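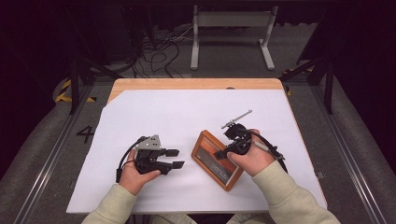
Rule nine was dead on arrival, Marcela Vaněk told the room, and she would say so again at the next meeting if anyone wanted to hear it twice.

Romana had the draft open on her knees. Rule nine said that an operator would keep both grippers within the marked surface at all times while recording. She had written it in October, on a train, and had thought it was one of the good ones.

"What's wrong with it?" she asked.

"Who checks?"

"The floor lead."

"The floor lead at Mirnard has fourteen tables. She has two eyes. I asked her." Marcela pulled out the chair across from Romana and sat down in it sideways, with her coat still on. "She told me she looks at the hands when something falls. Otherwise she looks at the clock."

There were five of them around the table, and two had stopped listening. The man from Friesen was writing an email. Somebody had brought pastries, and the box had been passed around until it held only crumbs and one flattened thing with apricot in it.

The document was called Good Practice for Hand-Held Gripper Work, and it was supposed to go out to every shop in Cendesdale that taught machines by having people do the job first. It ran to 3 pages when Romana began. Now it had an annex. The annex had a table of contents.

"All right," Romana said. "We could change it to 'should.'"

"Then it's a wish."

"Half of it is wishes."

"I know. I read it." Marcela turned some pages of her own copy, which had been folded into quarters and carried in a pocket. "Operators should take care with cables. What does a person do after reading that? I'm serious. I come in at seven, I read that operators should take care with cables, I pick up the grippers. What's different about my morning?"

Romana didn't answer. She had never held the grippers for longer than a visit. She had done it once at Futham, where they put her at a table with a tray and asked her to move it a few inches and move it back. It had taken her most of an hour to do it in a way they could use. Her thumbs hurt into the next day. She had come home and written the section on rest breaks, and it was still the only section no one had argued with.

"Read me the one about demonstrations," Marcela said.

"You have it there."

"I want to hear how it sounds."

Romana found the place. "Each demonstration shall be carried out in the manner in which a careful worker would carry out the task."

"Now go and stand behind somebody who's paid by the clip."

The man from Friesen looked up. "We don't pay by the clip."

"You pay a bonus over 175."

"That's a bonus."

"Sure."

He went back to his email, but he had stopped typing.

Romana knew about the bonus. Everyone knew. It was in none of the material Friesen had sent, and so it was nowhere in the draft. She had told herself that pay was outside the scope. She had even written a sentence saying so, near the front, and had been pleased with how calm it sounded.

"A careful worker," Marcela said, "picks the thing up, sees she's got it crooked, puts it down and starts over. I did that the first week. They threw those clips out. Hesitation, it said on the sheet. So I stopped hesitating. If I had it crooked, I carried it crooked. They kept those." She shrugged. "Somewhere there's a machine that carries things crooked with a lot of confidence."

One of the others laughed. Romana wrote down crooked and underlined it, and then felt foolish, because what would the rule be?

"So what would you put?" she asked.

"Me? Nothing. I'd throw the whole thing in the river."

"You came, though. You took a bus."

"They paid for the bus."

The heater under the window knocked a few times. Out in the corridor somebody was trying one key after another in a lock. Romana waited. She had chaired enough of these to know that people who wanted to throw a thing in the river usually had a paragraph in mind.

"Keep the bad ones," Marcela said at last.

"The bad clips?"

"The ones where you start over. Keep them, mark them, don't dock anybody for them. If the engineers don't want to use them, fine, that's their business. But I don't get a sheet back that says hesitation." She picked at the fold in her papers. "And whoever writes the sheet has to do a shift on the table. A real one. With the sleeves and the cables and all of it."

"How often?"

"I don't care. Once would be something."

"We couldn't require that," said the man from Friesen.

"Why not?"

"Well, the reviewers aren't on site. Some of them aren't in the country."

"Then they can take a bus."

Romana typed it in as rule ten, so that nobody could say later it had only been talk. Persons who review demonstrations shall first complete one full shift as an operator. It looked odd on the screen next to the others. It was the only line in four sections that named a thing you could find out had or hadn't been done. She looked back up at rule nine, at the marked surface and the words at all times, and tried to picture the floor lead at Mirnard reading it with a phone ringing.

She deleted it. Then she brought it back, because the insurers had asked for it by name, and put brackets around it.

"It'll come out, you know," Marcela said. She had gotten up and was looking into the pastry box. "Ten. It'll go to somebody's lawyer, and it'll come back as 'are encouraged to.'"

"Probably."

"And you'll send it out anyway."

"Yes," Romana said. "I think so."

Marcela took the apricot one, looked it over, and wrapped it in the back page of the annex.

"When's the next one of these?" she asked.

"Same time next month. Upstairs, if they fix the lights."

"Are they paying for the bus?"

The man from Friesen said that he would have to check. Romana said they were, and wrote that down too.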